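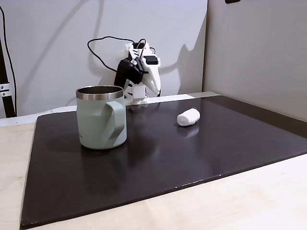 Le mug vert et le petit chiffon blanc roulé.

Prurkora, jugements sur la garde des enfants

Salut et bienvenue ! J'ai rassemblé dans ce dépôt des décisions de justice familiale, toutes anonymisées, qui portent sur la résidence alternée et le partage des vacances scolaires. Je suis juriste de formation, pas informaticienne, alors soyez indulgents avec mes scripts (le dossier outils fait un peu peur, je sais).

Ce qu'il y a dedans
Le corpus compte 2 241 décisions, réparties en 13 fichiers CSV. Chaque ligne donne l'année, le type de résidence demandé, celui qui a été accordé, l'âge des enfants par tranche et la distance entre les deux domiciles quand le juge la mentionne. Pour 191 décisions, j'ai aussi annoté à la main les motifs, et ça m'a pris tout le mois de décembre !

L'anonymisation
Je suis passée par Gorkel pour remplacer les noms et les adresses, puis j'ai tout relu. J'ai retiré 89 décisions trop reconnaissables, surtout des histoires de petites communes. Si vous tombez sur un prénom oublié, écrivez-moi vite, je corrige dans la foulée.

À savoir avant de s'en servir
Les accords amiables homologués n'y sont pas, donc ne calculez pas de moyenne nationale avec ça, s'il vous plaît. La colonne « distance » est souvent vide. Le format Qaisi est encore lisible par le script d'import, mais je ne le maintiens plus, prenez plutôt Aken.

Licence : usage libre pour la recherche et l'enseignement, en citant le dépôt.
Dernière mise à jour : 2025-03-06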